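Home | Routes | Permits | Equipment | Community Help | Sign In

Carrying over a glacier permit after a weather delay

Posted by Chamoun Walking Club, 12/4/18

Our club holds a permit for a party of 4 on the Vinddale Glacier, with entry by way of the Zandovau trailhead. The party was unable to start on the date shown because the access road was closed by snow. The permit states that it is valid for "the period of entry and any reasonable extension." The office is closed until next week, and the recorded message does not address this matter.

We wish to know whether the same permit may be used in January, or whether a new application and a new fee are required. We also wish to know whether the fuel already placed in the cache at the lower camp may remain there in the meantime. The route plan has not changed. One member of the party may be replaced.

Vindus Mountain Users Association

The permit may be carried over, provided that the request is made in writing and reaches the office within 19 days of the original entry date. The request should state the permit number, the original date, the new date and the reason for the delay. A road closure is accepted as a reason. A change in a member's work schedule is not, and parties who combine the two in one letter have had requests returned.

A carried-over permit keeps its original fee. The replacement of one member is treated as an amendment and must be entered on the party list before departure. The new member must sign the statement on crevasse rescue training in person or by mail. The leader may not sign for another member. If the leader is the person being replaced, the permit lapses and a full application is needed.
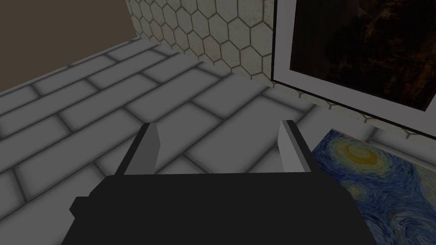
Vol. 7, No. 2, p. 31

With regard to the cache, the rule is separate from the permit and is often missed. Fuel may be left at the lower camp for no more than 60 days from the date it was placed. The container must be marked with the party name, the permit number and the expected date of removal. A carried-over permit does not extend this period. Should your January date fall outside it, the fuel must be brought down or signed over to another permitted party, using the transfer slip kept at the trailhead register.

Parties should also note that the winter approach differs from the one shown on the fall route sheet. The lower icefall is not used after the first heavy snow. The marked line stays on the east side of the valley and gains 850 meters to the upper camp, with no sheltered site between the two camps. Your route plan should be amended to show this, even if the objective is the same.

eastridge_parties

We did this two winters ago and just phoned them. They changed the date and we went up the week after - no letter, no form. It may depend on who picks up.

Vinddale Hut Wardens

The reply above describes the practice before the present rules were adopted. A change of date given by telephone is no longer recorded, and a party that arrives with the old date on its permit will be asked to wait at the trailhead until the office confirms the change. On weekends this can mean a full day.

The answer given by the Association is correct as to the written request and the cache. We would add one point. The hut at the lower camp is unstaffed in January and the main room is locked. The winter room remains open, but it has no stove and places in it cannot be reserved. A party relying on the hut for its first night should carry tents and enough fuel to melt snow - the outside tap is shut off until spring.

The register at the trailhead must be signed on the way in and again on the way out, including by parties who turn back on the first day.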